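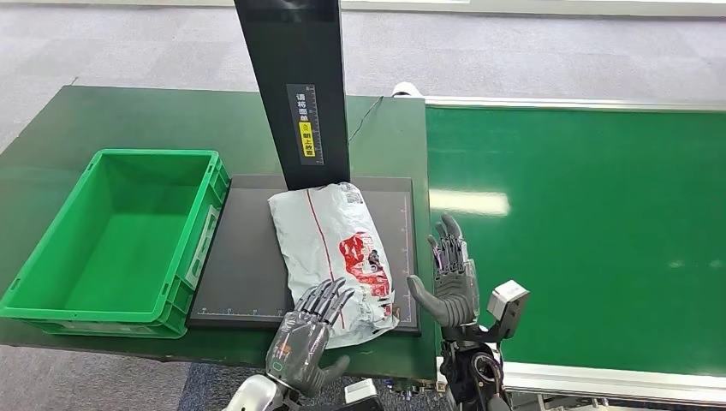

Autumn fire and housekeeping check, Nusudura stores building
2020-09-20
By Pushpa Katiyar

Walked together with Rafail Kalogeropoulos, starting from the Villanueva Road entrance. OK means I have looked and have nothing to ask. Comments are under the item they belong to.

1. Front entrance and steps — OK
Handrail is firm. The mat at the door is curling on one corner and should be turned or changed before October.

2. Escape route, ground floor — ACTION
The width is measured 700 mm beside the drinks machine. I would like it wider. Please move the machine to the alcove, where there is already a socket.

3. Fire doors — ACTION
The door to the stairs closes but does not latch if you let it go gently. Rafail has tried it several times with the same result. The closer needs adjustment. Wedge found behind the archive door, I have removed it.

4. Extinguishers — OK
All are on their brackets, pins and seals in place. The one near the kitchen has a label that is fading and I could read the service month only with a torch.

5. Emergency lighting — NOT CHECKED
The test key was not in the key cupboard. Who has it?

6. Alarm call points — OK
Call point 3 was used for the test. The bell is clear in the offices and weak in the upstairs washroom. Same comment as in the last check.

7. Electrical — ACTION
An extension lead is plugged into a second extension lead under the desk in goods-in. The kettle in the Tonum room has a cracked base, please do not use it.

8. Wrapping and other materials that can burn — OK with comment
Keep film and card away from heaters and from anything that gets warm. The waste card cage was nearly full to the top and must be emptied before it reaches the sprinkler line.

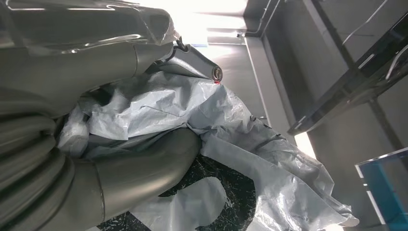 Item 8: clear plastic wrap, draped with folds.

9. Racking — ACTION
Upright at the end of bay 2 has a dent at the height of a pallet truck. I could not judge how deep it is, so I ask that the bay is unloaded until Wollum have inspected it. The load sign on the same bay is missing.

10. Ladders — OK
Tags are in date. The short ladder is stored standing and not chained.

11. First aid — OK with comment
Eyewash bottles are in date. Plasters are low, the blue ones especially.

12. Outside, assembly point — ACTION
The sign is hidden by the hedge when you come from the car park. Cut the hedge or raise the sign — both would be better.

Items 3, 7 and 9 go to Rafail first. Please write the date of repair next to each item on the paper copy in the office and put your initials.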